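Publié le 11 août 2024

Reprendre une mercerie à 60 ans passés

Elle a fermé la grille à midi pile, remis la clé dans sa poche et m'a dit qu'on avait jusqu'à la réouverture. Donc on va vite. La boutique s'appelle Plekia, au fond du passage, entre l'opticien et une porte qui n'ouvre plus. Deux pièces, un comptoir, des tiroirs jusqu'au plafond. Avant c'était déjà une mercerie, avant encore un cordonnier.

Pourquoi reprendre ça, à l'âge où les autres rendent les clés ? Elle hausse les épaules. « J'ai fait la compta d'une usine pendant toute ma carrière. Les boutons, j'en avais envie depuis gamine. Mon mari m'a dit vas-y, mais pas avec le livret. » Elle a pris sur le livret.

Le stock d'abord. Quand elle a signé, l'ancienne propriétaire lui a laissé un cahier, et dans le cahier un chiffre souligné : 2090 références. « J'ai voulu vérifier. J'ai arrêté au quatrième tiroir. » Des fermetures éclair de toutes les longueurs, du biais, de l'extrafort, des boucles de ceinture dont personne ne veut plus - sauf une troupe de théâtre, venue en décembre, qui a tout raflé.

Les clients ? Pas ceux qu'elle attendait. Elle pensait voir des dames de son âge. Elle voit des étudiants qui raccourcissent leurs pantalons, des pères avec un doudou décousu, une fille qui fait des sacs en toile de parachute. « Ils ont regardé une vidéo, ils savent le nom du point, mais ils ne savent pas enfiler l'aiguille. Alors je montre. Ça ne rapporte rien. »

Ce qui rapporte, c'est la laine. Elle travaille avec Balwood, une petite filature, et depuis cet hiver avec Pillell pour les cotons. Les prix montent, elle le dit sans détour. La pelote qu'elle vendait 4 euros, elle ne peut plus la vendre à ce prix là. Elle a essayé une marque moins chère, Ruddock. « Ça bouloche. J'ai eu des retours, des gens fâchés, des vrais. J'ai arrêté. »

Les cours du soir, on y arrive. Deux par mois, dans l'arrière-boutique, autour d'une table de cuisine rallongée. Tricot une fois, raccommodage l'autre. Le raccommodage affiche complet, le tricot jamais. Elle ne se l'explique pas bien. « Le tricot c'est long. Une chaussette trouée, on repart avec la chaussette. »

Je lui demande si elle gagne sa vie. Un silence, elle range des épingles qui étaient déja rangées. « J'ai ma retraite. Sans elle, je ferme au printemps. Il faut l'écrire, ça, sinon les jeunes vont croire que c'est un métier facile. » Elle ne se verse pas de salaire. Le loyer passe, l'électricité passe, la vitrine attendra.

Et après elle ? Une de ses clientes tourne autour, une couturière qui fait des retouches à domicile. Rien de signé. Elles en parlent quand il pleut et que la boutique est vide. « Elle veut enlever les tiroirs. Moi je veux bien tout vendre, mais avec les tiroirs. »

Quelqu'un tape déjà à la grille, un monsieur avec un manteau sous le bras. Elle lui fait signe d'attendre, puis finalement se lève - c'est pour une doublure, elle reconnaît le manteau.

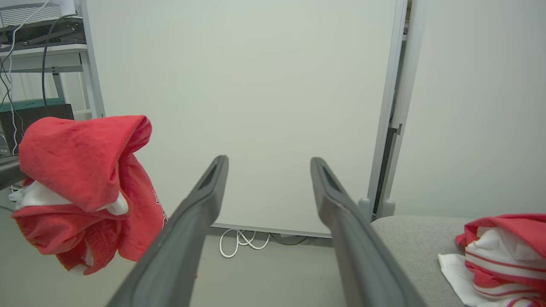
Elle revient, se rassoit à moitié. « La doublure, c'est ce que les gens négligent le plus. Ils achètent un beau tissu et dedans ils mettent n'importe quoi. Moi je commence toujours par dedans. » Puis elle ressort la clé et va rouvrir.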